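Préparer l'équipe à l'arrivée d'un robot à deux bras en cuisine : notre méthode
Mis à jour le 11 octobre

Au restaurant d'entreprise de Cunthorpe, on sert 300 repas par jour, et la chambre froide s'ouvre et se referme sans arrêt. Quand le projet Kravchuk a démarré en mai, tout le monde parlait du robot. Nous, on a surtout parlé des postes, et quel plaisir de voir l'équipe s'emparer du sujet ! Voici comment on s'y prend.

1. Notez les gestes pendant 2 semaines
Un cahier près des frigos suffit. Chacun y écrit ce qu'il va chercher, à quelle heure, et ce que ça interrompt. Chez nous, plus de sept interruptions par service sont ressorties pour le seul poste des légumes.

2. Choisissez une seule tâche
Ouvrir la porte du réfrigérateur, par exemple. Ça paraît minuscule, mais il faut attraper le bord, accompagner le battant, laisser le passage libre : un vrai petit casse-tête à deux bras !

3. Regardez la simulation ensemble
Prévoyez cinq séances courtes, avec les cuisiniers et la plonge autour du même écran. Arrêtez l'image dès que quelqu'un lève la main. À Ridwood, c'est la plonge qui a demandé où passer avec un chariot quand la porte est ouverte, et le plan a été revu.

4. Réécrivez les fiches de poste
Qui range les étagères ? Qui arrête la machine ? Qui contrôle les dates ? Mettez un poste en face de chaque question, puis affichez la fiche. Le temps gagné doit y figurer aussi : chez nous, il va à la préparation des entrées.

5. Gardez une procédure manuelle
Faites un service complet sans robot chaque mois. Les nouveaux apprennent les deux façons de travailler, et les anciens adorent montrer la leur.

Pour la séance sur la porte, mettez ces vues à l'écran :

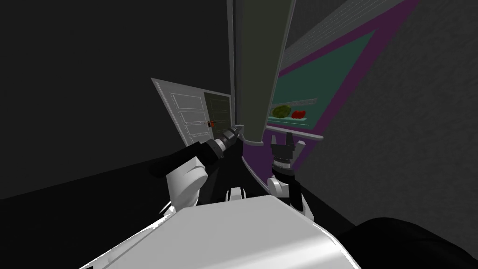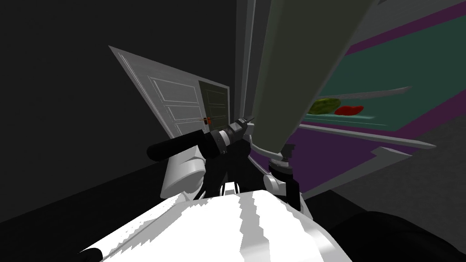
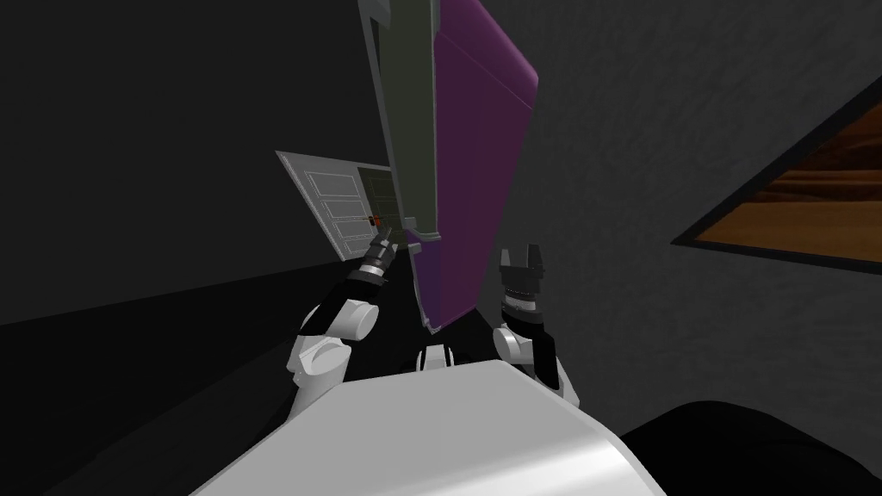
Simulation : le robot blanc à deux bras, vu depuis le haut de son torse.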